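Mundmont 湖畔酒店行李寄存与延迟退房常见问题

更新日期：2019年10月26日

退房后可以寄存行李吗？
可以。住店客人退房当天免费寄存，凭房卡套在大堂左侧的礼宾台办理。过夜寄存按件收费，每件每晚1000日元。

还没到入住时间，能先放行李吗？
能。请报预订人姓名。房间准备好后，行李可由员工送到房内，需要的话办理时说一声。

哪些物品不能寄存？
现金、护照、药品、生鲜食品和活体动物不收。笔记本电脑请随身携带。

延迟退房怎么收费？
每延一小时收1000日元，最多延两小时，视当天房态而定。一月为旺季，不接受延迟退房。

通过 Vorura 网站预订的客人规则一样吗？
寄存规则相同。延迟退房须到店后向前台申请，网站备注栏里写的要求不算确认。

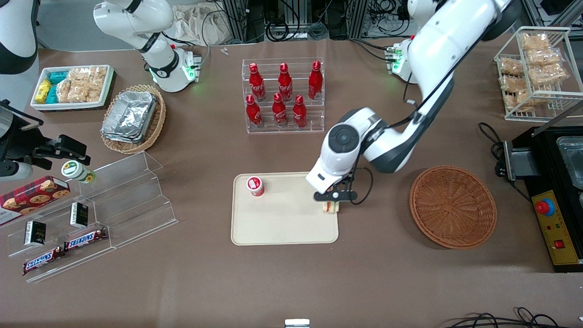

阅读时间：2分钟

退房后还能用早餐厅吗？
早餐只在退房前供应。大堂休息区可以继续使用，也可以吃自带的食品。

Bensaid 车站有取件服务吗？
有，由 Sterkier 行李公司承运。上午交件，晚六点后在车站东口柜台领取，需出示收据原件。滑雪板和自行车请提前一天预约。

寄存牌丢了怎么办？
请带证件到礼宾台，填写领取单并说明行李外观，核对后即可取回。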